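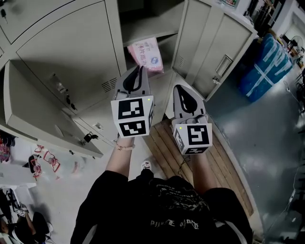 Tag cube pose jumps when both grippers are down low, filter it or fix the cause?

kettle_and_bits
Original poster

Hello all, long-time reader and only an occasional poster, so forgive the length. We're collecting demonstrations with a pair of hand-held grippers, each with a marker cube on the body, and a wide fisheye on the head looking down at the lot. The pose of each gripper comes from whichever cube faces the detector can find, all solved together against the cube model, and the left and right tracks then go off to the training side as plain six-degree poses plus finger opening.

When the person works at chest height with arms out, it's lovely. I could look at those tracks all day. When they bend and reach into something low, such as the lockers we've been doing this month, one or other gripper flips. It sits nicely for a while, then for a frame or two the cube is tilted the wrong way, and then it's back again. The position hardly moves but the orientation goes off by a great deal, and of course the policy is being asked to learn from that.

I've put a median filter over it and the plots look much nicer, but I have a nagging feeling that I'm sweeping crumbs under the rug. Has anyone got a settled opinion? Detection is running at 24 frames a second, if that matters, and the calibration is the one we did in August.

plumbline
Your nagging feeling is right and I'd listen to it. What you have is the old planar ambiguity. With a single flat tag seen small or nearly square on, there are 2 poses that fit the corners almost equally well, and the solver picks whichever has the lower error that frame, which may come down to a bit of noise on one corner. With two or more faces in view it goes away, as the faces aren't in the same plane. So my guess is that down low the wrist turns and you drop to one usable face.

Log the number of faces used per frame and lay it under your orientation plot. I'd bet you a good cup of tea the flips land exactly where it says one.

kettle_and_bits
Original poster
Oh that's a very sensible thing to plot and I'm a little ashamed I hadn't. Will do it after lunch.

mossy_gradient
I'm going to disagree, in a friendly way, with plumbline. Not about the ambiguity, which is real enough, but I think people reach for it too quickly with fisheye rigs. Think about where the hands go when someone is working low. They slide outwards, out to where the lens bends everything, and a tag out there doesn't have straight sides any more. If your detector is looking for quadrilaterals in the raw picture it will find the corners slightly wrong, and if your lens model was fitted mostly on boards held up in the middle (and everybody's is, mine included, it's so much easier on the arms!) then the undistorted corners will be wrong too, only more politely.

We had very nearly these symptoms with a Clesetti head rig and chased the solver for ages. A fresh calibration with the board pushed right out into the corners cured most of it. We took 300 board pictures and it was dull work, I won't pretend otherwise, but I put the radio on and it got done.

plumbline
Wouldn't a bad lens model give you a smooth bias though? Everything leaning a little, and leaning more the further out you go. The poster says it's fine, then wrong for a frame or two, then fine. That's a switch between two answers.

mossy_gradient
On its own, yes, a smooth bias. But the bias is what closes the gap between the two answers! If your corners are good to a fraction of a pixel the right pose wins comfortably even with one face. If they're all pulled the same way by the lens, the wrong one starts to look attractive. I think we may both be describing the same leak from different rooms.

ferrule
Chiming in from the training side, where we have to eat what you lot cook. Please, please don't median filter the orientation channel by channel. If it's quaternions you'll get something that isn't a rotation until you renormalise it, and if it's Euler angles you'll get mischief at the wraparound. I spent a miserable fortnight on a Mackay arm that gave a little shrug before every grasp, and it was the smoothing in the data and nothing to do with the network at all.

If a frame is bad, mark it bad. A gap with a flag on it is something I can work with. I can drop the window, or interpolate properly on the rotation if it's only a frame or two. A smoothed lie I can't even find.

kettle_and_bits
Original poster
Channel by channel is precisely what I did. Quaternions. I shall take it out and think about my choices.

Right, I've done plumbline's plot on one long locker session. Most of the flips do fall where only one face was used, so the tea is yours. There's a stubborn handful with two faces, though, and when I coloured them by distance from the centre of the picture they were nearly all well out towards the edge, on the right-hand gripper. So I owe mossy_gradient a cup as well.

mossy_gradient
Milk, no sugar, thank you.

For the two-face ones, have a look at the reprojection error for each face separately before you throw the whole frame away. A face seen at a steep slant can give you dreadful corners while its neighbour is perfectly good, and solving them together lets the bad one drag the good one about. We weight each face by how large it appears in the picture and that alone calmed things down a good deal.

plumbline
Agreed on the weighting. And for one-face frames, keep both candidate poses instead of taking the winner, and choose the one that sits closer to where the gripper was heading. Hands don't spin over and back in a single frame. Run it forwards and then backwards over the recording, as you've got the whole thing on disk and there's no need to be causal about it. If the two passes disagree, flag it for ferrule.

ferrule
Music to my ears.

tin_whistle_42
Sorry to be the grump, but why rely on tags from the head for this at all? We went over to Varari trackers on the wrists and I haven't thought about a fiducial since. It does cost, and Finance had to be talked round over several meetings, but person-hours cost too.

kettle_and_bits
Original poster
Not grumpy at all, it's a fair question, and I did ask. For us it's partly money and partly that we work in among a good deal of metal cabinet, and I'm wary of adding another sensor I'd have to learn to distrust. I do like that with the cubes I can go back to an old recording and solve it again with better code. Everything we took before this week can still be rescued, I hope.

tin_whistle_42
That last point I'll give you. We can't re-solve ours, what we logged is what we have. I'd still go with trackers for anything new, mind.

kettle_and_bits
Original poster
Update for anyone who finds this by searching later. Median filter gone. Faces weighted by apparent size, both candidates kept on single-face frames, forward and backward pass, disagreements flagged. On the same locker session I'm down to 4 flagged stretches, all short, and I went through each by eye and the flags are deserved. I haven't recalibrated yet. The board is propped by the door waiting for me and I keep finding other things to do.

One small follow-up while I have you: does anyone put a limit on how fast the orientation may change between frames? I'm tempted, but our people do flick their wrists rather briskly when they let go of things, and I'd hate to flag honest movement.

ferrule
I'd plot the speeds from your clean frames first and see where the tail ends. Ours was further out than I expected. And do the calibration!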